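**Notes from the Slow Lane, 12 February 2026**

### The ferry timetable, revised again

The new Broditholm ferry timetable arrived in mailboxes last week, and I have read it more times than I have read some novels. It's a handsome thing. The paper is thicker than last year's, the blue is a deeper blue, and the departure times have been moved to the back page, behind a welcome message, a map, and a full-page ad for the gift shop.

For those of you who only cross in summer, a quick catch-up. The boat used to leave Preltthorpe on the hour and come back on the half hour. A child could remember it, and children did. In October the operator, Baudry, brought in what it calls flexible sailing. The boat now leaves at 107 different times over the course of a week (I had an evening free) and very few of them end in a zero.

I asked at the ticket window what "flexible" meant. I was told it meant the sailing could be earlier. I asked if it could also be later, and was told that later had always been included.

The fare has gone up too, though only if you pay with money. Regulars are encouraged to move to the Udutico card, which you load in advance, in amounts of 25 dollars or 40 dollars. A single crossing costs neither of those, and no number of crossings I've tried adds up to either one. I am carrying a balance large enough to be annoying and too small to get me home. My sister-in-law has the same trouble, and we've talked about pooling.

There is some good news. The waiting room at the Preltthorpe end has been painted and has a heater, and the heater has a switch on our side of the counter. The bench by the window has been replaced with one that faces the water, so you can watch the boat leave while you look up when it leaves. The coffee machine takes coins again. I wouldn't call the coffee improved, but it comes out at a more confident speed. 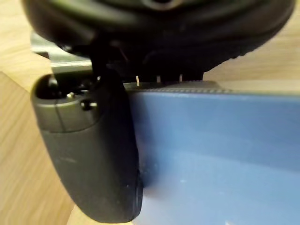
The petition asking for the hourly boat back has 3,000 signatures, a very decent total for two towns that can't agree on which of them has the better bakery. Baudry has replied that it welcomes feedback and is "listening across all channels." The only channel most of us care about is the one with the ferry on it, but I signed the thank-you form all the same.

In the meantime, a few practical points:

- The 7:52 is the dependable morning boat. The 7:41 exists mainly on paper.
- Bikes go on last and come off first, so stand near the rail if you want your shins intact.
- The last boat back from Broditholm is listed twice, with different times. Go for the earlier one and bring a sandwich.
- Old paper tickets are good until they run out. I have four and am not selling.

If you spot a pattern in the Sunday-style schedule they're now using for public holidays, please write in. I've had one theory so far, involving the tides, and the tides didn't support it.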